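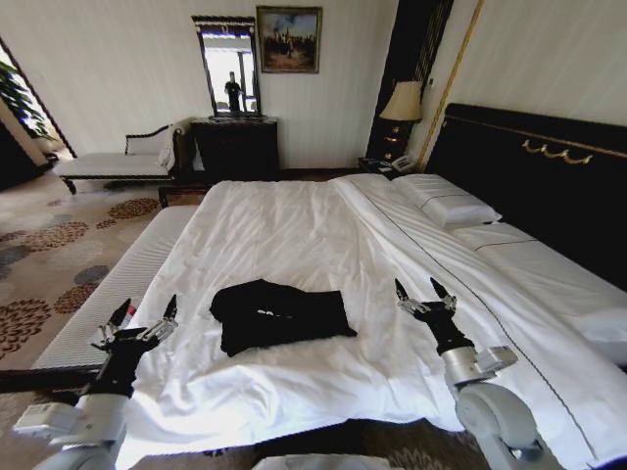 HOME BASICS > LAUNDRY & BEDROOM

How I Wash a White Duvet Without Wrecking It

By Analyn Manalastas

I put off washing my duvet for way too long. The cover went in the machine every week, sure, but the big fluffy thing inside? I was scared of it! I figured it would come out as a bag of wet lumps and that would be the end of it. Then my sister-in-law Maricel told me she does hers at home twice a year, and I finally gave it a go.

This works for down and for the polyester kind. Wool and silk are a different story, so check the tag and take those to a cleaner if it says so.

What you'll need

A big washer (mine at home is too small, so I go to the laundromat and use one of the giant front loaders)
Mild liquid detergent, half what you'd use for a normal load
Clean tennis balls or wool dryer balls
A needle and white thread
Quarters. So many quarters.

Step 1: Look it over

Spread the duvet out flat and go along every seam with your fingers. If you find a little hole, sew it up now. I skipped this the first time and spent an evening picking feathers out of a dryer drum while a very patient man waited for his turn.

Step 2: Treat the spots

Push the filling away from the stain so you're only working on the fabric. Dab on a bit of detergent mixed with cool water, rub it gently, and leave it while you find your shoes and load the car. For yellow patches I use a paste of baking soda and water. Please don't use chlorine bleach on down — it's rough on the feathers.

Step 3: Wash

Load it loosely. If you have to shove it in with your knee, the machine is too small. Pick the gentle cycle with warm water, skip the fabric softener completely (it coats the filling and makes it go flat), and add an extra rinse. When it's done I run one more spin, and that saves a good chunk of dryer time.

It'll look awful at this point, all gray and clumpy. Mine looked like a drowned sheep. Keep going!

Step 4: Dry, and then dry some more

Low heat, with 2 or more dryer balls. Every 28 minutes or so I used to jump up and check it, but now I just stop it each half hour, pull it out, shake it hard and break up the clumps by hand. Plan on a whole afternoon and bring a book.

It's ready when you can pinch the corners and not feel any lumps or cool spots. Cool usually means damp, and damp filling will start to smell. At home I drape it over two chairs overnight before the cover goes back on.

Step 5: Back on the bed

Turn the cover inside out, reach in and grab the two far corners, then grab the duvet corners through the fabric and flip the whole thing over. Shake it down, button the bottom, and smooth it from the pillow end toward your feet. A few wrinkles are fine with me. If they bug you, a spray bottle of water and the flat of your hand will take care of most of them.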